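Levdale Milk Paint, in powder
For doors, trim, walls and plain old furniture
Item 1262

We have been mixing Levdale in the back of the shop long enough that people drive over just to ask which color their grandmother's kitchen might have been, and we are always glad to have that talk. It comes as a dry powder in a paper sack. You add water, you stir, you let it sit while you find your brush, and you have a flat, soft paint that sinks into bare wood and looks as though it has lived there for years. There is milk protein in it, and lime, and clay, and earth pigments, and that is all there is.

The recipe goes back to 1960, when the first batches were ground for a single farmhouse and a good deal more got made than one farmhouse could use. We have changed very little. The powder is sifted finer now, so you will spend less time chasing lumps around the bucket, and the sack has a better fold at the top for keeping the damp out.

Colors

There are 19 in the line. The ones that leave the shelf fastest are Grumum, a deep brick color with plenty of brown in it, and Alemayehu, a quiet blue that goes nearly gray in the evening. Astness is our oatmeal, and it gets along with just about everybody. All of them can be mixed with one another while dry. Just write down your scoops before you add the water, or you'll be standing there at the second batch wishing you had – we have done it ourselves, more than once. 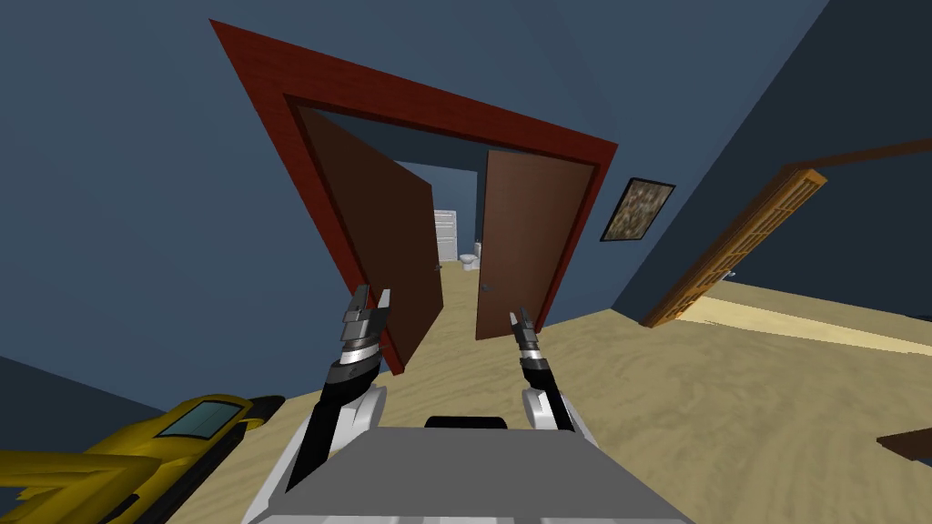
Trim is where most folks get nervous, and we understand that, as a strong color around a door feels like a big promise to make. Our advice is to start with the trim anyway and let the walls follow. A thick red-brown frame against slate-blue walls is a lovely, settled sort of pairing, and if your doors are a reddish brown as well, the whole opening reads as one warm piece. Keep the floor light, something sandy or tan, and even a dark wall color won't make the room feel closed in. If you'd like to try this out before you commit, paint two scraps of board, lean them in the corner, and leave them be for a few days. Look at them in the morning, and again with the lamps on.

Mixing and putting it on

Use equal parts powder and lukewarm water by volume. Pour the powder into the water slowly and stir for longer than you think you need to, then walk away until the foam goes down. Strain it through an old stocking if you're fussy, and for a front door I would be fussy.

Bare wood wants to be dampened with a sponge first. The first coat will look thin and blotchy and you may feel a bit let down by it. Please carry on! The second coat pulls everything together, and a third is only for people who love painting. Over varnish or old house paint, stir our bonding liquid into the first coat, or the new color may flake off in little curls (some customers want exactly that, and bless them, they can leave it out).

Mixed paint keeps overnight in the refrigerator with a lid on. In August, don't push it past that. Dry powder keeps very well in a closed jar.

Milk paint on its own will show water spots, so finish doors, tabletops and anything near a sink with oil or wax. Walls can be left as they are if nobody leans on them much. Wear a dust mask while you mix, and keep the lime out of your eyes.
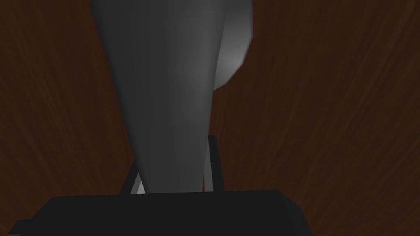

Hamdia Ambaye wrote to us that she did both sides of her pantry doors in Grumum and ran short with one panel to go, and that the new sack came out a hair darker than the first. She would have liked a warning, and she's quite right. Earth pigments shift a little from batch to batch, so buy enough for the whole job and blend your sacks together dry before you begin. She also says the wax made the color deeper than she'd expected, and that she likes it better that way.

Sizes and ordering

The small sack makes a pint and suits a chair or a picture frame. The medium makes a quart, enough for a pair of doors with their trim in two coats. The large makes a gallon. Bonding liquid, wax and oil are sold separately and can go in the same box.

Orders are packed by Gemechu Admasu, and questions about color go to Bereket Hadgu at extension 141. He'll gladly mail you painted cards if you tell him what your floor looks like.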